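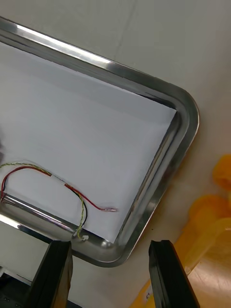 Wemau Parts Bench: Monthly Inspection Checklist, With Comments
Checked 8/22/18

A quick hello before we get into it. I know most of you only open this page to see whether your corner of the bench passed, and that's fine, but please have a read of the comments as well, as there are a few small things in there I'd love to see sorted before the next round. The bench is in good shape overall and a real pleasure to inspect compared with how it looked in June, when I could hardly find the table for coffee mugs!

1. Tabletop and walkway
Result: Pass
Comment: Surface wiped, nothing stored along the front edge, floor clear on both sides. Please keep running a cloth down the centre seam when you wipe up, as little snips of wire love to settle in there and then turn up in somebody's sleeve. The grey bin under the bench was nearly full, so I emptied it while I was there.

2. Yellow trays, condition
Result: Pass, with a note
Comment: I went over the trays with a torch and ran a gloved finger along the rims (I do recommend the glove, having learned that the hard way with the old Drendex ones). What we're looking for is cracks, sharp edges and any flaking that could end up in a connector. Scuffs and hairline scratches are ordinary wear and don't fail a tray. If you can catch a fingernail in it, set the tray aside and let me know.
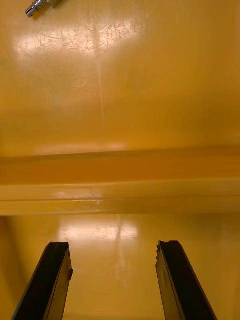 Item 2: fine scratches and scuffs on a yellow surface, with a small silver fitting at the top left.

While we're on the subject, small metal fittings do have a way of wandering. Have a look for strays at the end of each shift and pop them back where they belong, even if it's only the one and you're halfway out the door. Our parts order from Tsolakis comes in bags of 500, and I'd still like to think we use every one of them.

3. Wire harnesses, insulation and ends
Result: Pass
Comment: Please check these by eye along the whole length, both the plain coloured leads and the twisted green and yellow pairs. You want no nicks, no flattened spots, and no bare conductor showing anywhere it shouldn't. Give each terminal a gentle tug (gentle, please, we're not starting a lawn mower) and look to see that the sleeve is sitting properly over the crimp. Lift a harness by the bundle, never by one lead, and untangle it before you pull.

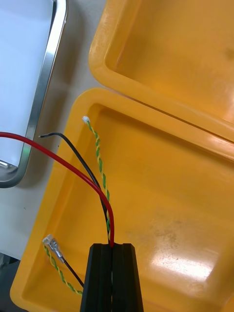 4. Circuit boards
Result: Pass, with a note
Comment: Boards go one to a tray, flat, with nothing resting on top of them. The taller capacitors are the first thing to get bent when someone is in a rush, so hold a board by its edges and put it down as though it were an egg. The wrist straps were tested and both were fine, though one has a tired-looking clip and I've asked for a replacement from Carodov. I'd also like us to stop keeping the tape dispenser on the board shelf. It's handy there, I know, and I've been guilty of it myself.

5. Centre tray and paper liner
Result: Pass
Comment: The stainless tray gets white paper laid flat in the bottom, edges lined up, so that dark leads and tiny terminals show up nicely and don't slide about on bare metal. Change the top sheet whenever it's marked. I like the tray in the middle of the table with the yellow ones out to the sides, which leaves everybody room for their elbows and means you aren't reaching across one job to get at another.

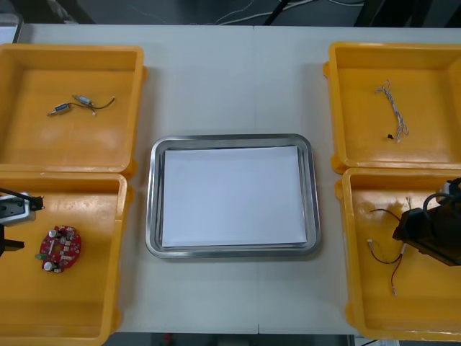 If you do need to shift things about for a bigger job, go right ahead, only please put them back to that layout before you head home so the next person isn't hunting around for the liner paper.

6. Lighting, labels and first aid
Result: One item to fix
Comment: Lighting is good and even. The label on drawer 412 has peeled again, so I've stuck it down with clear tape and will print a proper one. The first aid box is short 2 eyewash pods and a packet of the small plasters. Both are on order.

To be done before the next check
- New label for drawer 412
- Restock first aid box
- Replace wrist strap clip
- Find a new home for the tape dispenser

Thank you all for keeping the place so tidy. If you spot something I've missed, write it on the clipboard by the door and I'll come and have a look.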